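Ritard Open Day

The Ritard Open Day is a yearly public demonstration of household robot software held in Brornau each May. It is run by the Ritard laboratory, which develops control programs for two-armed robots meant to work in ordinary homes. Most of the demonstrations take place in simulation and are shown to visitors on screens.

History

The event began as an afternoon for students and their families. Hanna Skoryk, then a teaching assistant at the laboratory, set up a single screen in a hallway and let visitors pick which room the robot should go to. The following year it moved to the ground floor and was opened to the public. It has been held on a Thursday ever since, with doors opening at 10 in the morning. The best attended edition so far drew 218 visitors.

Program

The day is divided into 8 sessions, each led by a member of the laboratory. A session starts with a short talk and continues with a live run in a simulated house called Khamphan. The house was built by Tharushi Sivakumar and is furnished with a mix of modern and old-fashioned items, so that the software has to deal with shapes it does not often meet. 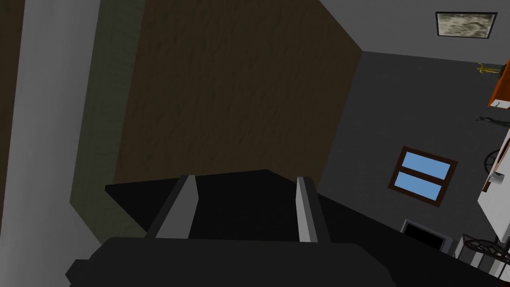
Visitors may ask the operator to stop a run at any point and switch between the available camera views. Sunil Mollah, who led the navigation sessions for several years, kept a written list of the questions asked at each stop. The list was later used to rewrite the opening talk, which many visitors had found too technical. The present talk lasts nine minutes and uses no equations.

Children under 10 are admitted with an adult. A separate station lets them steer the robot through the house with a game controller, at reduced speed.

Navigation demonstration

The navigation demonstration is the best known part of the day. It deals with narrow passages, a common difficulty for robots with two arms, as the arms add to the space the machine needs when it turns. The planning program used is Cititik, written mainly by Chaminda Bandara.

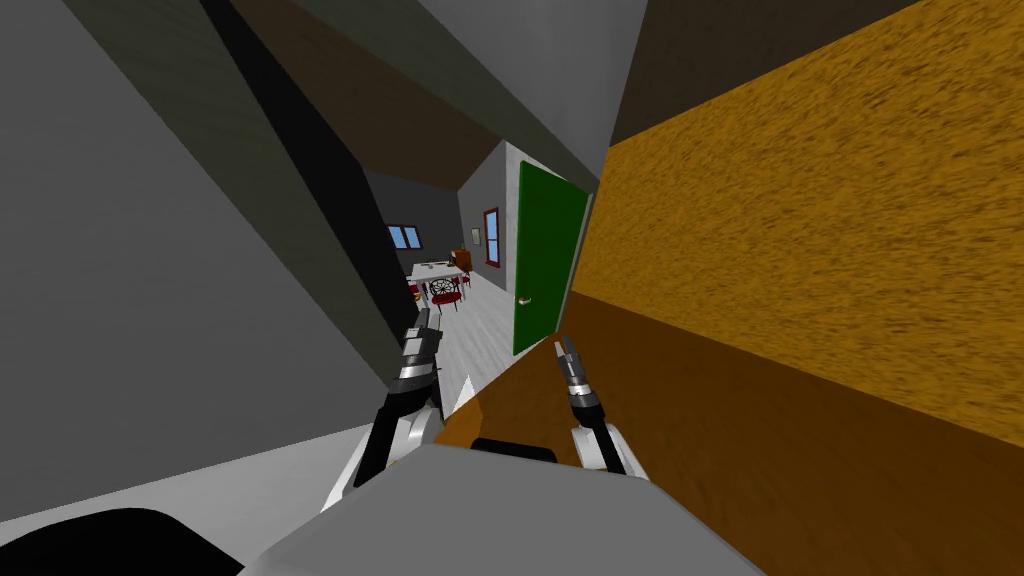

Cititik treats the arms and the base as one body and checks the whole shape before each move. Earlier programs at the laboratory planned for the base alone, and the arms were dealt with afterward. Bandara's talk covers the difference with the robot held still at a tight spot. In one such view both arms reach forward into a narrow opening between a grey wall and a tall wood-grained surface, with an open green door farther along the corridor and a white dining table in the room at the end. Visitors are asked to suggest a path to the table before the planner's own answer is displayed.

Reception

A local newsletter praised the event for showing failed runs along with good ones. Nazma Cassim, a schoolteacher who has brought classes from Brornau, wrote that her students learned more from the stops than from the finished runs. Other visitors have complained about crowding near the screens and the lack of seating.

See also

Khamphan (simulated house)
Cititik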